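Budget sanity check: spare fingers, second gripper or service plan?
Shop Floor Forum > Automation > Buying and Budgeting

gdimitriou
Posted 2022-11-18

We have one arm on a bench cell with a Woletti two-finger gripper on it. It does pick and place on small molded parts and tool bodies, single shift. I have to turn in the equipment request for next year and the numbers close in January, so I want to get this line right the first time.

Prices I was quoted by our dealer:
Finger set, Woletti original: 242
Finger set, Plellutier compatible: 145
Screw and dowel kit: 70, either brand

I can get one complete spare gripper approved if I fight for it. I can probably get four sets of fingers approved without a fight. I don't think I can get both. The dealer also wants to sell us a yearly service plan, and I don't see what it buys us on a cell this size.

Current state of the gripper is below. The block is scuffed and the finger has scratches, mostly down the left edges. It still runs every day.
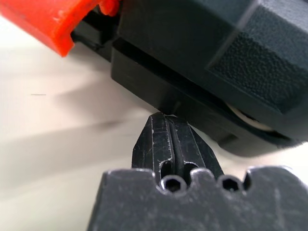
Eirini Papadakis
Four sets of fingers. Fingers are a wear part and the body isn't, at least in single shift. We have run two of these cells for years and the only thing we reorder is fingers and the hardware kit. Put them under consumables if your finance people allow it, then it never shows up on the equipment request at all.

irfan_j
I would go the other way. If the drive inside the body fails you are down until a new one ships, and four sets of fingers in a drawer won't help. What was your lead time on the first gripper? Ours was long enough that the spare paid for itself in one stop. Buy the body, run the fingers you have, add one set.

gdimitriou
Lead time on the original order was nine weeks. The dealer says it's better now but won't put that in writing.

irfan_j
Then you have your answer. Nine weeks with no cell.

Eirini Papadakis
Nine weeks only matters if it breaks. Grigoris, has the body ever given you trouble? Any position errors, any slop when it closes?

gdimitriou
No faults logged on the body. We swapped fingers one time because an operator drove it into a fixture during teaching.

Eirini Papadakis
That is my point. The thing that has cost you money so far is fingers.

kpsarras
Has anyone here run the Plellutier fingers for more than a few months? The price gap is 97 a set, so 388 over four sets. That's real money to us. Our buyer asks me every time why we pay for the original.

Aliki P.
We did. Fit was fine on the first set. On the second set the mounting holes were tight and one of my guys opened them up with a reamer, and after that we had to re-teach every pick. I priced the labor and the saving was gone. Could have been a bad batch. I went back to the original and haven't tried again.

irfan_j
No problem here with them, three sets in. Check them on a gauge when they come in and send back what doesn't fit. You should be doing that with the original brand too.

Aliki P.
Sure, if you have someone to do incoming checks. We don't.

kpsarras
Thanks both. I'll order one set and try it on the slow cell before I change the part number for everyone.

gdimitriou
What about the service plan? Dealer quote is 279 for the year, one visit, parts extra.

Eirini Papadakis
Skip it. One visit a year is somebody checking screw torque and wiping the rails. Your tech can do that with the manual. Ask for the torque table and a half hour on the phone with their service desk — ours gave us both for free.

Aliki P.
I'd keep it, if you're the only person there who knows the cell. Ours caught a cable going bad at the wrist. If you have two trained people, skip it.

gdimitriou
It's just me and one operator who can jog it and clear faults.

Aliki P.
Then training for the operator should be on the list before any of this. Gullberg does a two-day class and they'll come to you if you can fill a few seats. Ask for a quote now, the early part of the year books up.

irfan_j
Agree with that one.

gdimitriou
OK. Draft request as it stands:

Finger sets, original, 2 at 242: 484
Hardware kits, 2 at 70: 140
Service plan, one year: 279
Total 903, plus the Gullberg class once I have a price

Spare gripper body goes in as a separate item with the nine weeks written next to it, and the plant manager can say yes or no. If it's a no, I'll move up to four sets.

Eirini Papadakis
Still think you're paying for a visit you don't need, but fine. Get the finger lead time in writing too. It isn't always the same as the body.

gdimitriou
Will ask. Does anyone know if the hardware kit covers both fingers or only one side? The quote doesn't say.

kpsarras
Both sides on ours. Dowels were bagged separately, so check the bottom of the box.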